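The Robot That Sorts Your Junk Drawer, Eventually

Every kitchen has a drawer where small things go to be forgotten. Mine has a spare key to an apartment I left years ago and enough rubber bands to supply a post office. So when Tellidine offered me early access to Hurar, a practice kit for people who want to teach a robot arm to tidy up, I said yes before reading the terms. I have since read the terms. They say nothing about drawers.

What you get with Hurar is a workbench that lives entirely on your computer. There is an arm, a table, a bin and a supply of small objects, and your job is to get the objects into the bin in some sensible order. You can steer the arm yourself with a game controller, record what you did and hand the recordings to the training side of the software, which then tries to do the same thing without you. You can also watch from several angles, and you will want to, as there is no humiliation like missing a domino from above and only learning about it from the side.

Setup took me 11 minutes, including two spent looking for the controller. The starter project is called Three Bins, though it's really one bin with three compartments, and it opens without any speech about the future of work. I liked that. You pick a room, you pick your clutter, and the arm sits there waiting for orders like a teenager at a family dinner.
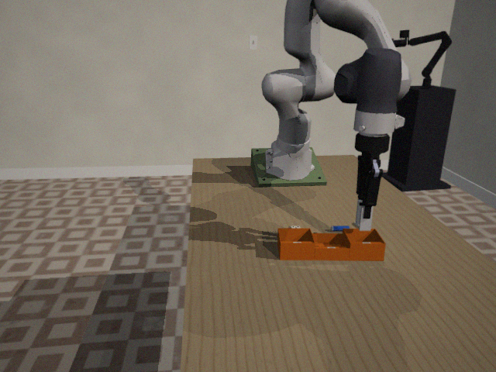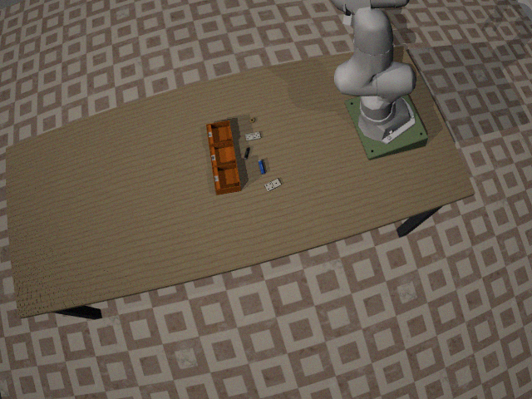
The orange sorting bin and the arm on its green mounting plate, from two of the viewpoints in Hurar.

Steering is harder than it looks, and it looks hard. The arm goes exactly where you tell it, and I kept telling it the wrong things. My first session was mostly hovering. I would line up the gripper, lose my nerve, back off, and line it up again, and the software faithfully saved every second of this as a lesson for the machine. If you have ever heard a toddler repeat something you said in traffic, you know the feeling.

The manual suggests 60 good recordings before you start training. The word "good" is doing a lot of work there. I kept everything the first time around, and my trained arm picked up my habits perfectly, including a long, thoughtful pause over each compartment that served no purpose I could name. On the second try I threw out the ugly ones and things went much better. By the end of the week it was getting through most of its rounds while I made a sandwich.

Dominoes are the troublemakers. They lie flat, and a two-fingered gripper has to come at them just so. Hurar lets you change how slippery they are, and I'm not too proud to say I did.

Fivano, the obvious rival, gives you more arms to choose from and a nicer timeline for trimming recordings. It also makes you build your own table, leg by leg, and I have enough furniture like that already. Cartwright is aimed at factories and priced accordingly. Hurar sits between them, with a free tier that stores up to 100 recordings and a paid one for anybody who gets hooked.

My complaints are modest. The undo button undoes more than you'd like. Shadows can't be turned off while you're steering, and I twice chased one across the tabletop with great confidence. And the export feature, which is supposed to move your trained skill onto a real arm, isn't due until August – Tellidine says it's coming along nicely, a phrase I have also used about my taxes.

Until then, the drawer stays as it is. I did find the rubber bands useful for holding the controller cable together.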